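Leldale社区衣物整理小组 例会记录

时间：星期日，下午两点开始
地点：Leldale活动室，里面那一间
出席：Songül Aydoğan（主持）、Beril Yüksel、Yavuz Tokgöz、Fadime Çınar
请假：Ozan Uysal
记录：Yavuz Tokgöz

一、上次记录
上次的记录大家看过，Beril提出一个地方要改：送去Akyol洗衣店的袋子是六个，写成了五个。已经改好，通过。

二、数字
Fadime报告了九月的情况。收到衣物2,164件，其中T恤1,036件，差不多是一半，所以今天主要讨论T恤。仓库里现在一共约2,959件，包括以前剩下的。Songül问为什么剩下的这么多，Fadime回答说，没有折好的衣服放不进架子，只能留在袋子里等。

三、T恤的折法
现在每个人的折法不一样。Beril习惯先对折再收袖子，Fadime习惯先把两边折进来。两种放在一个架子上，宽度不同，上面的容易倒下来。讨论的时间比较长，最后决定用下面的做法：
1. 衣服放在木桌上，先找到领口，再把下摆拉平。
2. 领口周围的布容易堆在一起，要用手从中间向外抹开。
3. 袖子放平以后再折，不要卷在里面。
4. 折好的宽度和架子的格子一样，由Beril用硬纸板做一个尺寸板。
附：桌上的白色布料

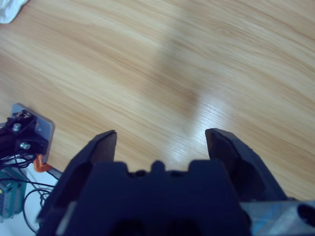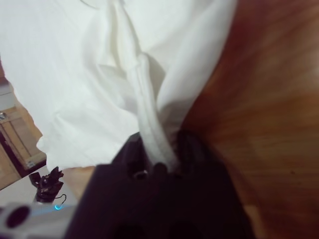
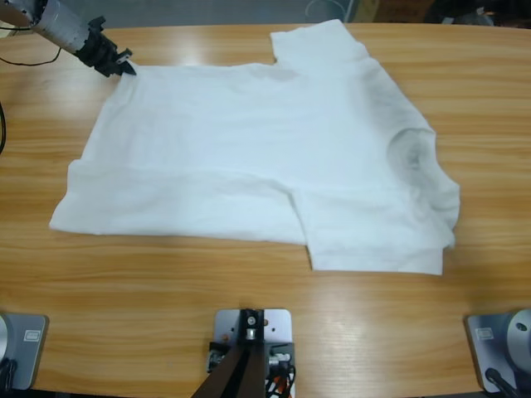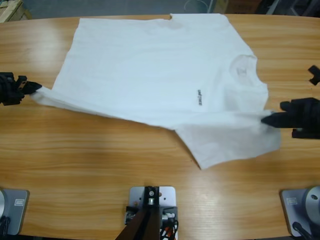 Fadime补充，白色的衣服要另外检查一次，有印子的不要直接上架，先放进写着“再看”的篮子。Songül同意，但是她希望这个篮子每个星期都清空，不要像上次那样放了一个月。
Yavuz问，有印字的T恤要不要和没有字的分开。大家的意见是不分，只按尺码分，分得太细领衣服的人反而难找。

四、架子和标签
Jumero的旧架子有一层已经弯了，暂时只放轻的东西。新架子看了Truretti的一种，价钱还没有问到，请Ozan去问，下次报告。
尺码标签现在是手写的，有的字看不清楚。Fadime愿意重新写一套，字写大一点，贴在格子的左边。

五、其他
Beril说活动室的门下午四点半以后要从里面开，送衣服的人有时候在外面等了很久。决定在门上贴一张纸，写上Songül的电话。
Akyol洗衣店来取袋子的时间改到上午，请大家前一天晚上把袋子放在门口。

六、要做的事
尺寸板：Beril，下次会议以前
标签：Fadime
架子价钱：Ozan（由Yavuz通知他）
门上的纸：Songül，今天会后

下次会议的时间等Ozan回来以后再定。会议在三点四十分结束。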